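From: Kanchan Khurana
Date: Feb 7, 2024
Subject: Re: Open day at Skendness

> Did anyone get over to Skendness in the end? We've got two places
> left on the next one and I'd like to know if it's worth the train fare.

I went! Seven of us squeezed round the bench, and I'd say go, if only for the two-armed robot (they had it handling ordinary bits and bobs, which I much prefer to watching things get welded).

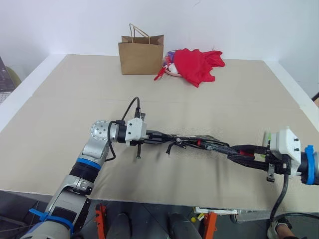
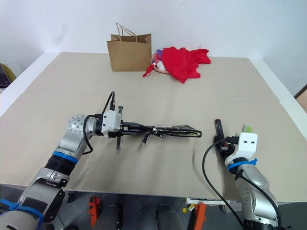

Green thing in the grip for this next one:

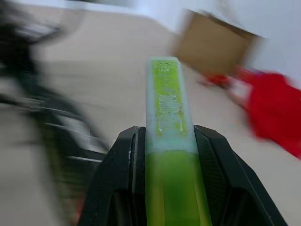 The chap from Tamedik let us ask whatever we liked and I'm afraid I hogged him a bit. My main question was how long it takes to set up a new job, and he said two days for something simple, which was less than I'd feared. The Grundport talk after lunch was rather dry, so I'd sit near the door for that one.

They're running it again in September. Bring a jumper, the hall's freezing, and don't park at the El Idrissi end because it's permit only now.

Kanchan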